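Section 4: Setting up the Nemer arm for dish and surface work

Welcome to the part of the guide we enjoyed writing the most! By now your arm is bolted down and powered, and the charging light has settled. In this section you will teach it to hold a sponge, and your kitchen crew will get back some of the dullest minutes of the shift.
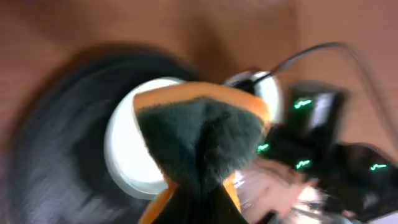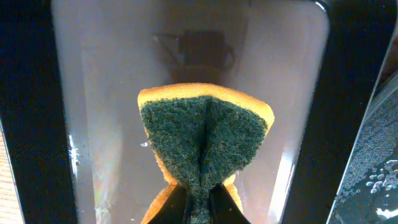 Pruvulura Workplace Dining - Kitchen Operations, Flumerholm site

Before you start

Read the whole section once with the person who will share the station with the arm. At Flumerholm that was Olumide Ojo on the early shift and Danjuma Ekpo on the late one, and both of them had better ideas about sponge placement than the first draft of this guide did. Set aside a quiet stretch between meal services.

You will need:
Two-layer sponges, foam on one side and scrubbing pad on the other
The Haruna tablet, signed in as Station Lead
A dry towel
Document 262 (Station Layout Card)

4.1 Teaching the grip

1. On the tablet, open Tools, then Soft Items, then New.
2. Stand a sponge upright in the teaching spot marked on your layout card.
3. Tap Approach. The arm moves in slowly and stops with its fingers open on either side of the sponge.
4. Tap Close in short presses. The fingers should take hold near the bottom of the sponge and leave the top free. A sponge in a firm grip fans out above the fingers and folds down the middle of the pad, and this shape is just what you want.
5. Check that the scrubbing pad faces the way you plan to scrub. If it faces the wrong way, tap Open, turn the sponge and repeat step 4.
6. Tap Save Grip and name it something your coworkers will recognize. ("Green side out" has served us well.)

Note: The starting grip value is 800. Go up in small steps if the sponge slips on the first pass. A brand new sponge is stiffer than a used one, so teach with one that has been through a shift or two.

Caution: Keep fingers, sleeves and apron strings clear while the gripper is closing. Only one person uses the tablet at a time.

4.2 First practice run

1. Place one container at the station and clear away anything you don't want touched.
2. Choose your saved grip and tap Practice. The arm runs at reduced speed.
3. Watch the whole pass. Press Pause if the cable pulls tight or rubs against anything.
4. Look the container over by hand and mark the run Good or Redo.

If the screen shows code 1336, the arm has lost track of the sponge. Tap Open, set the sponge upright again and go back to 4.1, step 3.

Caution: The arm can't judge whether a container is clean. A person signs off every item, every time.

4.3 Sharing the station

This is where the day really changes! The arm takes the long repeated scrubbing, and the person beside it moves to sorting, inspecting and restocking. Nnamdi Mohammed rewrote our station roles in April so that inspection is a named job with its own break schedule - please do the same at your site before the first live shift.

Swap the inspector every two hours. Let everyone on the crew teach at least one grip, including the people who say they'd rather not. (Rafail Karagiannis said exactly that, and his grip is now our default.)

Send layout changes to Unai Peñalver before you save them to the shared profile.

Continue to Section 5: Changing Sponges and End-of-Shift Wipe-Down.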